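Ticket 237: Pollock portrait shows the wrong painter and a cropped picture
Opened by Greer Lindsay, status: solved, left open for comments

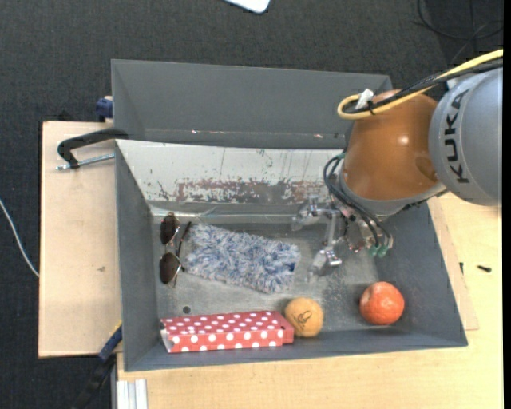 Hello all, and thank you for looking at this so kindly. I look after the portrait pages on the Grulura art history site, and the entry for the Pollock family portrait has been giving me trouble ever since we moved the catalogue over to Allivar in December. The page credits the painting to the sitter instead of the artist, and the large view loses the top of the canvas, so the poor lady has no bonnet!

What I tried first: saved the entry again, emptied the browser cache, and opened it on my old laptop. No change on any of them. The printed label sheet comes out perfectly well, which made me think the record itself was sound.

Reply from the Allivar desk, 2.15 pm
Hello Greer, could you open the entry in the editor and tell us what stands in the Artist and Subject boxes? Please also let us know which view the page is set to.

Greer, later the same afternoon
Well, the two boxes are the wrong way round – the sitter is under Artist and the painter under Subject. I swapped them and the credit line came right straight away, which cheered me up no end. The view is set to Ilora wide, whatever that may be (I don't remember choosing it). I had a look through the rest of the family portraits while I was there and found 7 more with their boxes swapped, all oils, none of the drawings.

Reply from the Allivar desk
Ilora wide is meant for landscapes and trims tall pictures at the top. Please change it to Ilora full, save, and wait nearly 2 minutes before you reload.

Greer
Done, and the bonnet is back, ribbons and all. I've put the others right by hand as well – a pleasant enough job with a pot of tea. One small thing is left: the search list still shows the old credit for the Pollock entry. Does that refresh overnight, or should I press something?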